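Written Rules for a Careful Hand

How one repair company decides what a robot may touch, and when it must stop

By Prasetyo Setiawan

December 14, 2018

When people ask me what is difficult in using robots for computer repair, they expect to hear about vision or about speed. At Derthorpe, where used servers are opened, tested and sold again, the answer is a gray binder. It has 79 pages, it is kept beside the cell, and every person who starts a job must sign the first sheet.

I visited Derthorpe for two days in December. The company has 28 employees in one long building at Jolldale, and the robots do only a small part of the work. They take out processors, memory modules and expansion cards. Everything with a soft cable is still done by people, and the binder says so on page two, in large letters.

The rules are called the Kollow sheets, after the street where the first workshop stood. They began as notes on the wall. Then one night a gripper closed on a processor before the load plate was fully open, and the next morning the notes were collected, discussed for a week and typed. The board could not be saved. It is still hanging over the coffee machine.

Most of the sheets are about order. For a processor, the lever must be released first, then the plate raised, then the cell must confirm with its wrist camera that both are clear. Only after this may the fingers come near the socket. The robot is not allowed to conclude that the plate is open from the fact that it has sent the command to open it. "A command is a wish," one technician told me, and I heard the same sentence from two others before lunch.

The second group of rules concerns force. The processor must be held by its edges and moved straight up, without tilt, until it is well free of the pins. In a socket of this type the pins belong to the board, they are very thin, and one bent pin can make the whole board worthless. If the force sensor shows more side load than the limit, the arm must stop where it is. It must not open the fingers, and it must not go back. 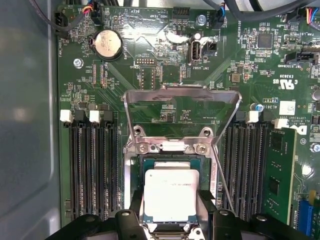
This last point caused the longest argument. The usual habit in automation is that a machine in doubt returns to a safe position. Over an open socket no position is safe except the present one, so the sheets order a full stop and a call to a person. The person then has 30 seconds to answer before a louder signal starts. I was told that the louder signal is really very loud.

Not all of the rules are so well accepted. Sheet 14 demands that the grounding of the gripper fingers be measured at the start of every shift, with the value written by hand. Younger staff would like to do this by software. The shift leader refuses – she believes that a number you write yourself is a number you have looked at. I am not sure she is right, but I noticed that the handwritten column had no gaps.

There are also rules for the customer's side. Purba, a small hosting firm that sends its old machines here, asks for a record of each part removed, with the slot it came from. In its last delivery there were 341 machines, and not two racks were configured in the same way. The cell therefore reads the board before each removal and compares it with the list. When list and board do not agree, the job goes to a bench, and a person decides.

What would they change? The technicians mentioned the language. Several sheets say that the operator "should" check something, and on a busy evening "should" is easily read as "may". A new edition is being prepared in which this word is removed everywhere. They have reached sheet nine.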